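Speaker notes - Predum for rental owners, the new inspection module
December 19, 2018

Slide 1. Welcome
Good morning, and thank you for coming so early. Say that I work on the Predum side, not in sales. Questions are welcome at any time, I prefer them during the talk.

Slide 2. Where we were in October
Most owners kept the move-in papers in one program and the rent in another. At Davton we had 2074 units in the system, and the deposit disputes took more hours than the rent itself. Pause here. Ask who has lost a dispute for want of a dated report.

Slide 3. Furnished units
The item list is now made per room. You choose the room, you add the item, you write its condition in one line. For a bedroom the list starts with bed, bedspread, lamp and curtains, and you may change it. Do not read the whole list aloud - they can see it.
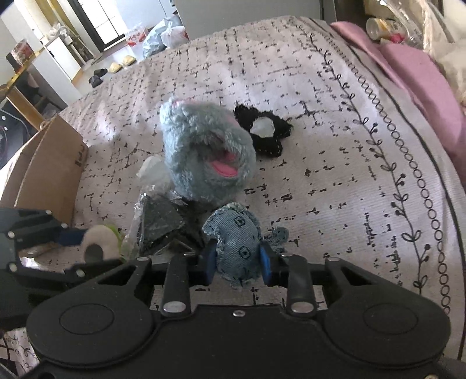

Slide 4. Live demo
Open the Tremblay account, not the test one. Add a unit with 2 bedrooms and show that the rent ledger is already linked. If the network is slow, go to the saved copy on the desktop.
Show the tenant's signature last.

Slide 5. Import from Trullow
Five columns must match, the others are optional. The date column makes the most trouble, so show the preview screen before pressing Import. Old notes come in as plain text.

Slide 6. Price and questions
No change for present users until the contract is renewed. Keep nine minutes for questions. If somebody asks about the phone version, say it is in testing and give no date.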